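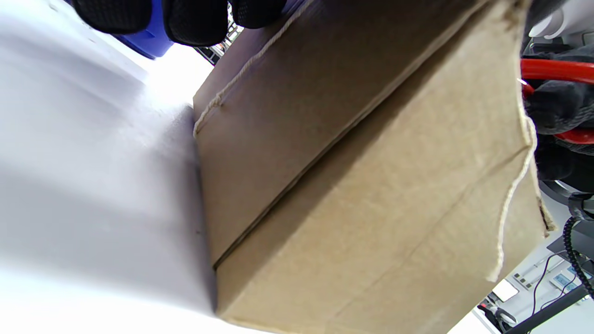

Figura 4. Caja de cartón ondulado sin impresión, con cordel delgado; mano enguantada en el borde superior.

Unidad 4. Atado manual de bultos con cordel

4.1 Alcance
Se trata el atado de cajas de cartón ondulado con cordel retorcido, sin fleje ni tensor. El precintado con cinta corresponde a la unidad 3 y se da por hecho antes de atar. Quedan fuera los bultos paletizados y los de más de un anclaje, que se verán en el taller de Henderside.

4.2 Material
Cartón. El canal interior deja en la cara exterior un estriado tenue, apreciable con luz rasante. Antes de atar se localiza la dirección del canal: la resistencia a compresión es mayor cuando discurre en vertical. Las aristas algo gastadas se admiten. Una esquina con las capas separadas (véase la figura, abajo a la derecha) se anota en la ficha y no se utiliza como punto de apoyo del cordel.
Cordel. En las prácticas se emplea la bobina Stosto de 906 m. El cordel velloso agarra mejor sobre el kraft que el liso, pero suelta fibra - conviene revisar la mesa entre un bulto y el siguiente.
Guantes. Con relieve de agarre en las yemas.

4.3 Procedimiento
Colocar la caja con la cara mayor sobre la mesa.
Pasar el cordel por el eje largo y llevar los dos cabos a la cara superior.
Cruzar los cabos, girar un cuarto de vuelta y rodear el eje corto.
Sujetar la caja con una mano, presionando desde arriba, mientras la otra recupera la holgura.
Cerrar con nudo de empacador y asegurar con medio cote.
Cortar el sobrante a dos dedos del nudo.

El cordel no debe quedar paralelo y pegado a la arista: con la vibración del transporte se desplaza y cae. Tampoco se tensa hasta marcar el canto, pues el canal aplastado ya no recupera su altura.

4.4 Consumo de cordel
Para una caja de largo L, ancho A y alto H, con atado en cruz:
C = 2L + 2A + 4H + N
donde N es la reserva para el nudo. En los ensayos de Brarateo se fijó N = 83 cm, valor alto, pensado para principiantes. Con práctica puede reducirse a la mitad. Para un curso completo se prevén alrededor de 3.000 m.

4.5 Defectos a registrar
Código A: bucle suelto en una esquina.
Código B: tramo sin tensión sobre una cara.
Código C: canto hundido por exceso de tensión.
Código D: capas separadas en esquina, previas al atado.
Los códigos son los de la ficha Lencho. Un mismo bulto puede llevar varios.

Para la próxima sesión: leer 5.1 y traer calculado C para una caja de 60 x 40 x 35 cm.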